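Trustholm Residents' Association
Minutes of the general meeting, May 5, 2024

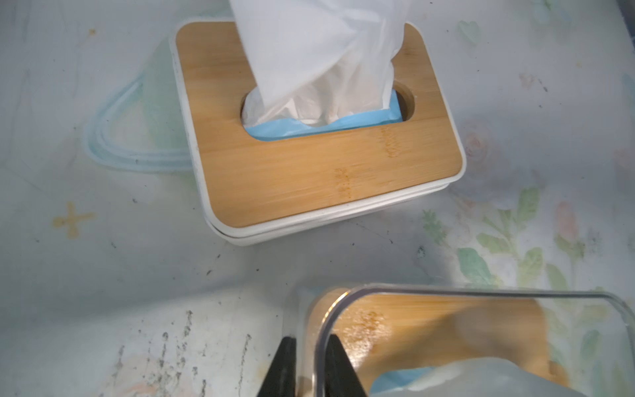

Tissue box with bamboo lid, on a pale tablecloth.

The meeting opened late. Minutes of the last meeting were approved after the words "broad support" were struck from the parking item.

Water pressure
The chair reported that Clotau, the contractor, considers the pressure problem on the upper floors solved. Residents of the upper floors did not consider it solved. Clotau's letter gives no readings from before the work, so members asked what the improvement was measured against. The chair did not know. Agreed to ask for the readings in writing and to hold back the final payment until they come.

Smart meters
A proposal from Plasa was read out. It promises savings of 20 percent on shared heating. One member asked where the number came from and was referred to the brochure. The brochure does not say. It was pointed out that the last system was sold to us with much the same promise and that bills went up. The fee would be $333 per household, with a 6 year contract and no early exit. A motion to sign now failed. A motion to get a second quote passed, with 2 against.

Courtyard
The planting plan was shown again. Several members doubted that anything on it would live in full shade. The designer's answer, read from an email, was that the plants are "adaptable." Deferred to July, when someone can go and look at how the same plants are doing at the Thepsuriya building.

Bike room
The new lock is in. Keys have been handed out, though there is no list of who has one. The secretary asked that a list be made. This was also asked last year.

Any other business
A complaint about noise on the stairs was noted. A suggestion to survey residents drew little interest, given that the last survey was never written up.

Next meeting in July, room to be confirmed.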